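Brullollow Lab Starts Second Round of Robot Practice Runs

PLIRKSTEAD, 03/02/2022 — A robotics lab on Campbell Street has begun its second round of recording sessions for Golix, a learning system meant to teach robot arms simple household chores.

Brullollow, the company that runs the lab, said operators will steer the arms by hand controls through short tasks while cameras store each attempt. The first task on the list is putting a small ball into a wicker basket.

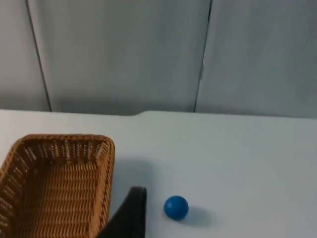

Each operator is asked to record 30 attempts per shift, with a new starting spot for the ball every time. Attempts that go wrong are kept but labeled, the company said, so the system can be trained with or without them.

The first round ended in February with 27 tasks on file. Brullollow wants to reach 71 before it tests Golix on objects it has not been shown.

The work is slow. A single attempt can take less than a minute, but checking the recordings takes longer — the lab has 10 people on review alone, more than it has at the controls.

The company has not said when the recordings will be shared outside the lab. Applications for operator jobs are open at the Plirkstead office.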